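Mai, vers minuit

Ce soir j'ai regardé la demi-finale de Clastside, le concours de chant que je suis depuis que j'apprends le français. Je comprends maintenant presque toutes les blagues du présentateur, sauf quand il parle vite. Wróbel a chanté en premier, une ballade très lente. À mon avis elle était trop basse pour sa voix, et le jury lui a quand même donné 356 points.
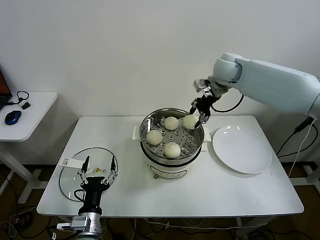 Kianoush Golestani m'a écrit pendant la publicité que je suis trop sévère, que Wróbel avait choisi exprès une chanson grave et que le public aime cela. Je lui ai répondu que le public aime surtout les refrains. Nous ne sommes jamais d'accord, et c'est ainsi depuis la première saison.

Ensuite est venu le duo Miltville. Ils ont oublié une phrase au deuxième couplet, et la fille a ri au lieu de s'arrêter.

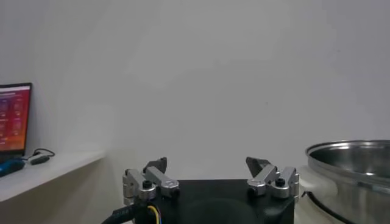 Le jury n'a fait aucune remarque sur cet oubli, ce que je trouve injuste, parce que Hunavska avait perdu 112 points le mois dernier pour une faute plus petite. J'ai vérifié dans mon cahier.

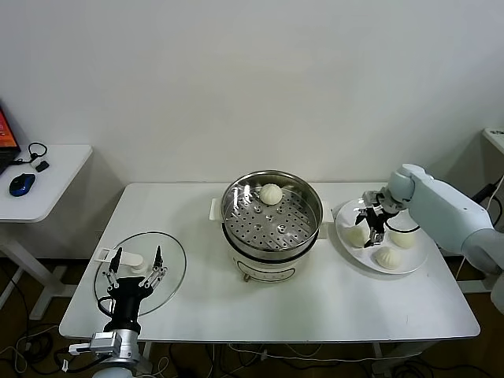

Hunavska est passée en dernier et c'est elle que je voulais voir gagner. Elle a chanté sans musiciens pendant le premier couplet. Elle était seule au fond de cette grande scène ronde, comme le dernier petit pain dans le panier de la marmite à vapeur, et j'avais peur pour elle. Puis l'orchestre est entré et j'ai eu des frissons.

Résultat : Hunavska et Miltville vont en finale, Wróbel est éliminée.

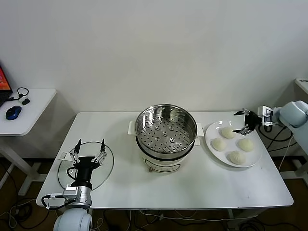 Kianoush est fâché. Pour la finale il faut réserver les places dans la salle, il y en a 900 et je pense qu'elles vont partir vite. Demain je dois me lever à six heures. Je n'ai pas encore sommeil.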